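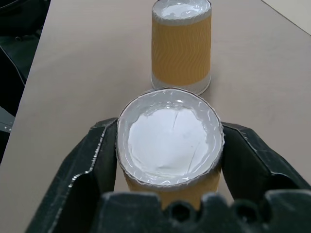 1/ Paper cups, and the long walk from Mitville to Pumstead

Okay, I'm doing the thread. A few of you asked about the rail trail after I kept banging on about it in the comments, so here's the lot, in order, with all the bits I wish I'd known. It's the old branch line from Mitville out to Pumstead and it is my favourite thing in the whole district!

2/ You start behind the Mitville goods shed. There's a gravel car park that fills up by 8 am in July, so park on the street past the pool if you're late. The first stretch is dead flat and a bit dull (back fences, a lot of barking) but stick with it. Once you're past the silos it opens right up.

3/ Tea first though. The kiosk at the goods shed does a strong black tea in a paper cup and I will not hear a word against it. Get the fruit loaf too. They toast it on the flat grill so the edges go dark and the sultanas catch a bit. Cash is quicker, the card machine has moods.

4/ First big thing to see is the Zumel cutting. The line goes straight through the hill and the rock walls are all layered, grey and then a rusty band and then grey again. It's 315 metres long, there's a sign at each end that says so, and it's noticeably colder the second you walk in. Ferns everywhere. I love it so much.

5/ If you look on the left wall, maybe two thirds of the way through, there are pick marks still in the stone. It was all dug by hand from both ends. The old timetable board at the Pumstead end has a paragraph about it, plus a very stern notice about goats travelling in the guard's van.

6/ After the cutting you get the creek flats. Boardwalk for a bit, then ballast, and the ballast is hard on the ankles so wear something with a proper sole. I did it in canvas sneakers the first time and regretted it by lunch. Good birds through here. Wrens, a pair of herons most mornings, and something that goes off like a squeaky gate that I still can't name. If you know it, please tell me!

7/ Then the Atanasov bridge, which is the bit everybody photographs. Timber trestle, lovely curve to it. You can't walk on the old deck any more, the path drops down and crosses beside it on a newer footbridge, but I reckon the view's better from down there. You can see how all the bracing fits together.

8/ Small fact for the bridge people. The plaque says it used 277 lengths of timber, floated down from upriver because the road was too boggy for drays. Imagine being the one who had to catch them at the other end. I think about that every single time.

9/ Lunch spot: not the picnic shelter. It looks nice but the wind comes straight down the valley. Keep going until you hit the old platform, where there's a grassy bank that gets the sun from late morning. No tap there, so carry your water. The nearest tap is back at the footbridge.

10/ The last part climbs. Not steeply, trains had to get up it after all, but it goes on a while and your calves will know about it. You pass a siding with a row of quince trees gone wild. They're ripe in autumn and there's usually a bucket of windfalls by the gate with HELP YOURSELF painted on it. I made jelly last year. Took two goes to set, came out a gorgeous colour.

11/ And then Pumstead! Tiny town, population just over 600, and the station building is now a library on one side and a second-hand shop on the other. The library has the original ticket window and you borrow your books through it. I squealed, I'm not ashamed.

12/ Getting back: there's a community bus that leaves from the pub corner at 4 pm, one run only. If you miss it you're walking home or being very charming to someone with a ute. Dogs are allowed on the bus if they sit on the floor.

13/ Things I'd pack: a windproof layer, lunch, more water than you think, a bag for quinces if the season's right. Phone reception drops out from the cutting to the platform, so save the map before you leave the car park.

14/ Prams are fine as far as the cutting and a pain after that. Bikes are okay all the way but please ring your bell on the bends, I nearly ended up in the creek in autumn.

15/ Next time I want to do it in the other direction and get the downhill first. Anyone keen? And seriously, squeaky gate bird, I need a name for it.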